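테이블 위의 작은 방: 무늬가 있는 상판과 벽이 공간의 인상을 어떻게 바꾸는가
생활공간디자인 프로젝트 수업 기말 보고서
10월 13일

1. 시작하게 된 계기

우리 조는 처음에 가구를 만들려고 했다. 접이식 선반도 그려 보고 창가에 놓을 벤치도 그려 봤는데, 자료를 모으다 보니 다들 형태보다 표면 이야기를 더 오래 하고 있었다. 같은 책상인데 상판이 흰색이냐 꽃무늬냐에 따라 앉고 싶은 마음이 이렇게 달라진다니! 그래서 주제를 통째로 바꿨다. 책상 한 면과 그 뒤를 둘러싼 세 벽, 이 네 개의 면만 가지고 어디까지 분위기를 만들 수 있는지 알아보기로 했다.

프로젝트 이름은 Triltine으로 정했다. 조원 한 명의 노트 구석에 적혀 있던 낱말인데 뜻은 없고 발음이 마음에 들었다. 중간에 바꾸자는 의견도 있었지만 이미 폴더 이름이 전부 Triltine이어서 그대로 갔다.

2. 사전 조사

조사는 두 갈래로 했다. 하나는 시판되는 무늬 시트의 견본을 모으는 일이었고, 다른 하나는 학교 안에서 사람들이 어떤 책상을 고르는지 물어보는 일이었다.

견본은 주로 Kestent와 Tultance 두 곳의 카탈로그에서 골랐다. Kestent 카탈로그에는 벽용 무늬가 753가지 실려 있었고, 그중 벽돌과 돌 계열만 따로 복사해서 벽에 붙여 놓고 며칠 동안 봤다. Tultance는 꽃과 식물 무늬가 많았다. 수채화처럼 번진 무늬는 멀리서 보면 거의 단색으로 보이고 가까이 가야 잎과 꽃이 보이는데, 이 점이 정말 재미있었다. 책상은 결국 가까이에서 보는 물건이니까 거리에 따라 다른 얼굴을 가지는 무늬가 잘 맞겠다고 생각했다.

설문은 도서관 앞과 학생식당 옆에서 받았고 응답은 모두 341장이었다. 질문은 짧게 만들었다. 혼자 공부할 때 앉고 싶은 책상, 친구와 이야기할 때 앉고 싶은 책상, 밥을 먹고 싶은 책상을 각각 고르게 했다. 밥을 먹고 싶은 책상에서는 꽃무늬가 압도적이었다. 공부할 책상에서는 단색이 앞섰지만 벽에 무늬가 있고 상판이 밝은 조합도 생각보다 표를 많이 받았다. 빈칸에 "할머니 집 식탁 같아서 좋다"고 써 준 분이 있었는데, 이 문장은 나중에 상판을 고를 때 계속 입에 올랐다.

3. 벽의 무늬

세 벽에는 같은 무늬를 쓰기로 일찍 합의했다. 벽마다 다른 무늬를 붙인 종이 모형도 만들어 봤는데 작은 공간 안에서는 서로 싸우기만 했다. 무늬가 한 가지면 모서리를 돌아가도 한 방이라는 느낌이 이어진다.

색은 의견이 갈렸다. 붉은 벽돌은 카페 같다는 말이 많았고 회색은 주차장 같다는 말이 나왔다. 마지막까지 남은 것이 푸른 청록색 벽돌이었다. 실제 건물에서는 흔히 보기 어려운 색인데, 그래서 오히려 장난감 집처럼 가볍고 산뜻한 느낌이 난다. 줄눈 색도 비교했다. 진한 줄눈은 격자만 눈에 들어와서 뺐고 밝은 줄눈 쪽으로 정리했다.

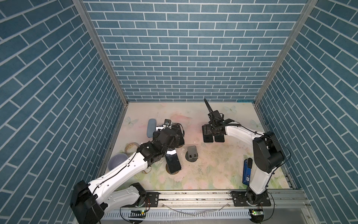 상판은 우리가 가장 오래 고민한 부분이다. 벽이 직선으로 된 무늬라서 아래에는 선이 없는 무늬를 두고 싶었고, 너무 화려하면 위에 놓는 물건이 묻힐 것 같아 걱정도 했다. 크림색과 연분홍이 섞인 바탕에 수채화풍 나비와 잎, 꽃이 들어간 무늬를 청록색 벽돌 안에 두면 두 색이 서로를 살려 준다. 나비가 연한 회녹색이라는 점이 특히 좋다. 분홍 바탕에서 튀지 않으면서도 벽의 청록과 조용히 이어진다! 꽃과 잎은 앞쪽에 모여 있고 안쪽 가운데에는 불그스름한 분홍 무늬가 한 군데 있어서, 시선이 앞에서 안쪽으로 자연스럽게 건너간다. 다만 밝은 상판의 약점도 그대로 드러난다. 가운데 쪽에 어두운 부스러기가 흩어져 있으면 금방 눈에 띄어서, 식탁으로 쓴다면 행주를 가까이 두어야 할 것이다.

4. 원근과 모서리

작은 공간에서 벽돌 무늬가 하는 일이 하나 더 있다. 벽돌은 누구나 크기를 짐작할 수 있는 물건이어서 보는 사람이 무의식중에 자로 쓴다. 벽돌을 작게 인쇄하면 벽이 커 보이고, 크게 인쇄하면 벽이 다가온다. 축소 모형으로 세 가지 크기를 비교했을 때 우리 조는 전부 중간 크기를 골랐다. 옆벽의 가로줄은 위에서 내려다보면 안쪽 모서리를 향해 비스듬히 달리기 때문에 깊이가 훨씬 잘 느껴진다. 단색 벽 모형에서는 이 효과가 거의 없었다.

모서리 처리에서는 기둥을 감출지 드러낼지를 두고 토론했다. 처음에는 무조건 감추자는 쪽이 많았다. 그런데 회색 금속 기둥이 벽과 벽 사이에 서 있으면 무늬가 꼭 맞지 않아도 어색하지 않고, 창틀처럼 공간을 단정하게 잡아 준다. 무늬를 한 줄도 어긋나지 않게 이어 붙이는 일은 종이 모형에서도 무척 어려웠기 때문에 이 발견이 반가웠다.

5. 비용과 작업 메모

모형에 쓴 재료는 대부분 출력지와 폼보드였고, 폼보드 한 장에 4,000원을 썼다. 작업대 옆에 둔 Ha 풀은 얇은 종이를 잘 울게 해서 두 번째 모형부터는 양면테이프로 바꾸었다. 출력은 꼭 한 번에 몰아서 하는 것을 권한다. 날을 나누어 뽑았더니 청록색이 미묘하게 달라져서 옆벽 하나를 다시 만들어야 했다.

6. 더 해 보고 싶은 것

11월에는 조명을 바꾸어 가며 같은 조합을 다시 볼 계획이다. 노란 전구 아래에서 연분홍이 어떻게 변하는지, 청록색이 초록으로 기울지는 않는지 궁금하다. 설문에 나온 "할머니 집 식탁" 느낌을 더 밀고 나가서 상판 위에 찻잔과 접시를 올려 보자는 의견도 있다. 무늬가 있는 그릇과 없는 그릇을 모두 준비해 보려고 한다. 벽돌 대신 작은 타일 무늬를 쓴 모형은 도면까지 그려 두었고, 재단만 남았다.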